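Sunday, November 19, 2023

The Lid Situation

We have been in the new apartment since April and I have finally dealt with the kitchen cabinet to the left of the stove. I say dealt with. I mean I sat on the floor in front of it for most of a Saturday with a podcast on and a growing sense of who I am as a person.

The cabinet is where the food containers live. When we moved in I put them there on the first night, in the dark more or less, because the ceiling light in the kitchen needed a kind of bulb I had never seen before. The plan was to sort them properly over the weekend. You will notice that there have been a number of weekends.

My position on food containers has always been that you cannot have too many, and I now have evidence against it. I keep takeout tubs. I keep the deep ones that wonton soup comes in and the shallow ones that everything else comes in. I keep glass jars that once held olives and will smell of olives until the sun burns out. I have a set of Fleken boxes that I bought with my own money, on purpose, as an adult, and they're the ones I never use, on the theory that they are for best. I don't know what best would be. A leftover of some distinction, I suppose.

So I took it all out. The rule I set myself was simple: every bottom has to find a lid, every lid has to find a bottom, and anything left single at the end goes in the recycling. I explained this rule to my husband, who said it sounded fair, and then went out for four hours.

The first thing I learned is that lids lie. A lid will go on three corners of nearly anything. It's the fourth corner where you find out. I had one that snapped down so nicely on a soup tub that I set the pair aside as a success, and when I picked it up again by the lid, the tub stayed where it was. I tried that lid on everything else I owned. It wanted to be loved by all of them and held on to none.

The second thing I learned is that manufacturers change the shape. I have two Sernex boxes, bought maybe two years apart, same name, same size printed on the underside, 700 milliliters. The lids don't swap. One is a hair wider. I can't imagine the meeting where this was decided, but I'd like to have been there, with a chair to throw.
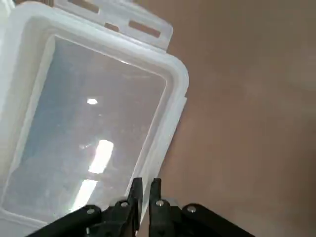 My sister, who got a running commentary by text all afternoon, wrote back that I was going about it backward and should throw out every lid first, then buy plates big enough to sit on top of things. Our grandmother did this. She had a saucer on every bowl in her refrigerator and I never once saw her hunt for anything. She also never stacked anything, and you opened that refrigerator door slowly, with one hand out, like you were approaching a horse. I told my sister I would take it under advisement. She said that was what I said about the bangs.

By three o'clock I had a pile of couples, a pile of singles, and a third pile that I hadn't planned for, which was things I wasn't sure were food containers. There was a clear box with a hinge that I think had come around a set of drill bits. There was a round thing with a spout. There was the bottom half of a Plirklow salad spinner, whose top half we lost two apartments ago, and which I have moved across town twice, wrapped in newspaper, with care.

This is the part that bothered me. It wasn't the mess so much as the newspaper. At some point I had stood in a kitchen with tape on my wrist like a bracelet and a truck coming at noon, and looked at half a salad spinner, and thought, yes, this comes with us, and it had better not get scratched.

I've read the articles about decluttering. They want you to hold each object and consult your feelings. My feelings about a tub from Tsai, the noodle place that closed, turned out to be stronger than I would have guessed. It's a plain tub. The noodles were very good, though, and they used to put in a second fortune cookie if you ordered after nine, and there is a faint orange tide line inside from the chili oil that no dish soap has ever touched. I held it and consulted my feelings and it went back in the cabinet without a lid, in open violation of the rule.

After that the rule kind of lost its authority. The salad spinner half was reclassified as a bowl. It's full of holes, so as a bowl it has limits, but it'll do for grapes. The drill bit box got the rubber bands. I let the olive jars go, all but one.

In the end I carried a single grocery bag down to the recycling, and it wasn't a full one. It had maybe 20 lids in it. I stood at the bin longer than I needed to, certain that one of the matching bottoms was going to turn up the second I let go. I've had this feeling before with single socks and I have been right every time.

The cabinet does look better. Things are nested by size, lids are standing on their edges in the old dish rack, and you can close the door without leaning on it. My husband came home, opened it, and said wow in a voice I chose to take at face value. Then he put the leftover rice in a cereal bowl and covered it with foil.

I asked him about that. He said he hadn't wanted to mess up the system.

I found the bottom this morning, by the way. It was at the back of the freezer with something brown in it that I labeled, in my own handwriting, "sauce?" It's square, it's a good one, and I can see exactly which lid it wants. Pickup isn't until Tuesday, so technically there's still time to go down there in my slippers and look through the bin. I haven't decided. It's raining, and I'd have to work out what to do about the sauce.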